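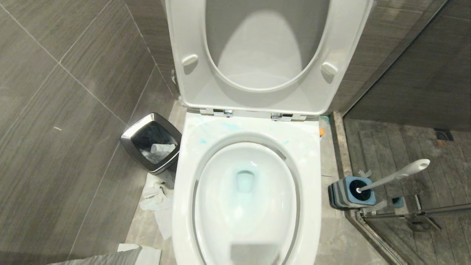
The fault report that came out of Wonholm on Friday, June 9, 2023 ran to five lines. The bathroom robot, it said, had "completed task with surface exception." Translated, that meant the machine had left blue-green smudges on the flat part of the toilet behind the seat, decided it was finished, and marked the room clean.

Nobody was hurt. No water came through a ceiling. As robot failures go it would barely make a good story at lunch, and that may be why Tritis, the company that sells the service, took so long to treat it as one. I think it deserves more attention than it got.

Wonholm is a block of 48 short-stay apartments, all with much the same bathroom: dark tile on the walls, a glass partition, a shower floor on the far side of a low stone threshold. Tritis began cleaning there in August of the year before. The pitch was simple enough. A robot does the toilet, the sink and the floor, a human supervisor checks a dashboard, and the building spends less on a job that is hard to hire for. The robot's software, called Rirnska, breaks each bathroom into zones and gives every zone a score. Anything that scores high enough is closed and never looked at again on that visit.

That last part is where I'd start asking questions, and the building's manager eventually did. Guests kept complaining about toilets that had been signed off as clean. Tritis replied with scores. The scores were excellent.

When the company finally brought in an outside firm, Tripathi, to go through the logs, the reviewers did something no one had bothered with up to then. They put the scores next to the head camera's own pictures, room by room. In 9 percent of the visits they checked, there was visible dirt in a zone that had been closed.

The toilet deck was the worst offender. It's an awkward strip. The raised lid stands right behind it, the hinges are chrome and throw light back at the camera, and the seat hides part of the ceramic when it's down. According to the review, Rirnska had been tuned to ignore color near the hinges so that reflections wouldn't send the robot scrubbing at nothing. It did stop scrubbing at nothing. It also stopped scrubbing at blue-green streaks.

Then there was the floor. Tissue wedged between a trash bin and the side of a toilet is a common sight in a rental bathroom, and any person with a bag would pick it up without thinking. The robot had a rule that soft objects within reach of the bin belonged to the bin. The rule was written so the arm wouldn't pull out a liner by mistake. In practice, a pile of paper on the tiles counted as trash already thrown away.

I asked Tritis why a machine that can see a mess would be allowed to call it clean. The answer was a page and a half long and used the word "confidence" a good deal. What I took from it is that the old settings produced too many false alarms, every alarm cost a supervisor's time, and so the threshold was moved. Customers were not told. The dashboard, meanwhile, got greener.

A safety matter is buried in all this, and the company would prefer to talk about it separately. I don't think it can be. The same zone map that closes a dirty surface also decides where wet cleaner has been wiped up. If the shower threshold is marked dry and isn't, the next person through the door is a guest in socks. Tripathi found no falls in the records it was given, but it also noted that the robot has no sensor that measures whether a floor is wet. It assumes so many seconds of wiping equals dry. Tritis says a moisture check is "on the roadmap," a place where a lot of useful things seem to live.

The fix, for now, is modest. A zone can no longer be closed on its score alone; the robot has to take a second look from another angle, and a person goes through a sample of the pictures each day. The color filter around the hinges has been narrowed. Each visit takes longer, and at $600 a month per machine the savings are thinner than they looked on the slide. Tritis says complaints are down. It hasn't released the numbers, and I'd want to see them - along with the pictures - before taking its word for it.

The manager at Wonholm has kept the contract through the end of the season. The building has also gone back to paying a cleaner for two mornings a week, who starts with the toilets.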